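Minutes of the equipment planning meeting, February
Danham Handling Lab, second floor meeting room
Start: 10:00

Present: Ratree Jitpraphai (chair), Letay Demissie (minutes), members of the Skalo project team

1. Minutes of the previous meeting
Accepted with one correction. The delivery address for Phromma is the rear gate, not the main office.

2. Spare parts for the two arms
Letay presented the list of spare parts for the coming period. The first line is gripper fingers. The flat black fingers are used every day in the cube tests and the team wishes to have a full spare set in the cabinet before the next series begins. The quote from Skurkura gives a price of 85 per finger set, with delivery in 4 weeks. It was agreed to order two sets now, one for each arm.

The second line is cables. The meeting discussed if we should buy ready-made cables with fixed length, or continue with the standard ones. The standard ones are cheaper but they take much place on the table and along its front edge. No decision — Letay will ask for the price of the shorter type.

3. Work table and surface
The present setup has both arms mounted on the far side of one long table, with brown paper as the working surface and the colored cubes placed on it for the grasping tests. The question was whether this is enough for the rest of the year or if a second table must be put in the budget.
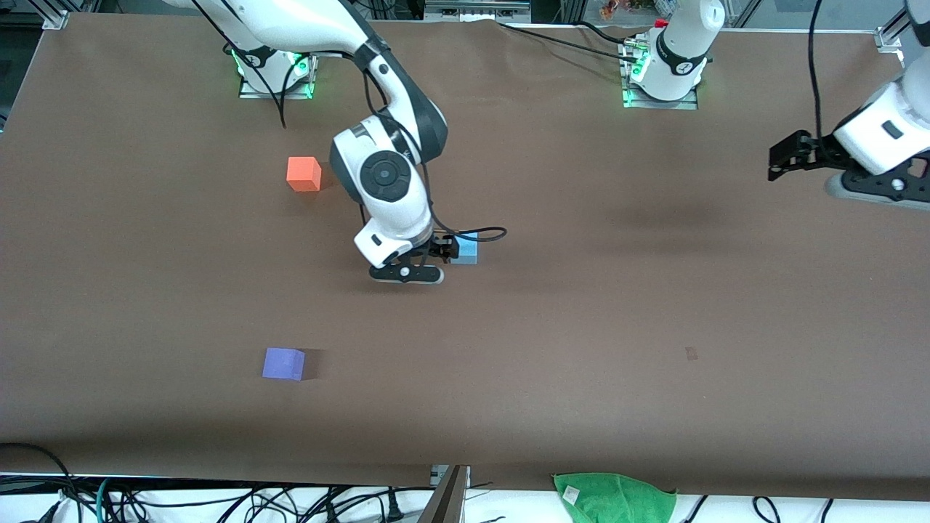
Ratree asked that the surface should be settled first and the second table after, as a new table with the same paper will bring the same cost of changing it. She would prefer a rubber mat that can be wiped, and she reminded that the color must stay plain so that the cubes are easy to separate from it.

Letay agreed on the mat but does not want to wait with the table. The supplier keeps the price only until the end of the month. After discussion it was decided to ask Phromma for a mat sample and, at the same time, to reserve the table without payment.

4. Budget
The remaining amount for equipment is 2,000. The finger sets are taken from this amount. The table and the mat will be taken from it also if the quotes allow — otherwise the table moves to the next period. Storage boxes for cubes and small parts can be bought from the office supplies and do not need approval.

5. Actions
Letay: order finger sets from Skurkura, ask price of shorter cables
Ratree: write to Phromma about mat sample and table reservation
All: send wishes for the next period to Letay by email

6. Other matters
The key for the parts cabinet is missing again. Please look in your drawers.

Meeting closed at 11:15.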